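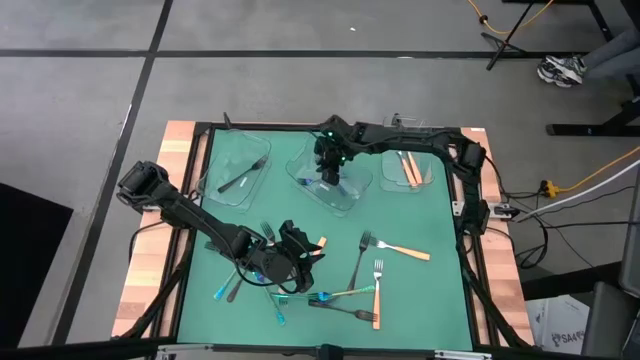

What we saw at the Skuketti open day

My report is on the robotics open day at Skuketti, where our class went on 24 Feb 2019. I'd picked the fork sorting station off the sign-up sheet mostly for the name (sorry, I was hungry) and I ended up staying there way longer than the schedule said!

So there are two black arms over a green mat, with a bunch of forks scattered on it and three clear trays lined up along the far side. Some of the forks have orange wooden handles, some are teal or blue, and some are just dark metal. The guide told us the arms are supposed to pick up the loose ones and get them into the trays, and that the project is called Diltell. They've done 275 practice runs on it since October.

What I liked

I always figured picking up a fork was easy. But they're skinny and flat and they land on top of each other, so the gripper has to come down at just the right angle! We got some 40 minutes at the station and I spent most of that trying to guess which fork it would go for next. I was wrong a lot.

What I asked

I asked why there are 2 arms and the guide said it's so one can work by the trays while the other one digs around in the pile. I also asked about spoons. Those are coming later, apparently, and I'd like to see how it does with the round end.

For my own project I want to try a small gripper made from a kit, probably starting with plastic forks. I still need to ask if I can use the lab table after class.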